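# FAQ: Tracking dropout on the hand-held grippers (fault 424)

Applies to both hand-held grippers at the Clarkonville site, each with its marker cube fitted. Last revised 28 Nov 2023. 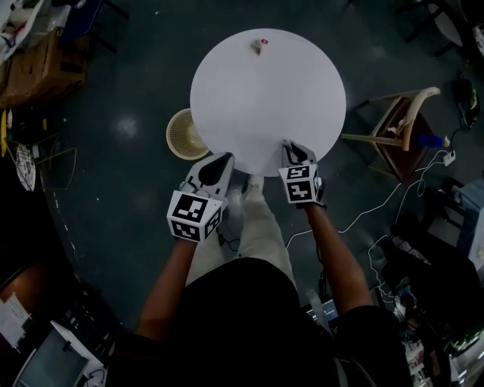

## What is fault 424?

The Plornik recorder logs 424 when it loses the pose of one marker cube for longer than 10 frames. Finger opening is still recorded, so a faulty episode can look normal in the file list.

## When did it start?

The first entries are from July, after the move to round tables. Operators began turning the wrist further inward to reach objects near the far edge, and the affected cube presented one face at a steep angle.

## Does the recorder stop by itself?

No. It holds the last good pose and keeps writing. When tracking returns, the pose jumps to the current position – in the worst case on file, by about 20 cm. Replayed on an arm, that jump is a full-speed move. **Do not replay any episode flagged 424.**

## What should I do if the warning tone sounds?

1. Hold both grippers still over the table.
2. End the episode and mark it "reject".
3. Check that the cube is seated square on its mount. A loose cube gives the same fault.
4. Wipe the marker faces with a dry cloth.
5. Run the static check again before the next episode.

## Could the cable be the cause?

Sometimes. If 424 appears together with a finger-opening dropout, suspect the cable first. Keep it clear of your feet and of chair legs, and leave enough slack for a full reach. A cable under tension can also twist the cube on its mount.

## Can rejected episodes be repaired?

Not at present. Interpolation was tried with the Jiretti script and gave smooth paths that passed through the tabletop.

## Is there a permanent fix?

A stiffer mount is on order from Llewellyn. Until it is fitted, version 2 of the static check is required at the start of every session.

## Who clears a repeat fault?

Rafferty Delacroix. Send the episode number and the recorder log – screenshots of the warning are not enough.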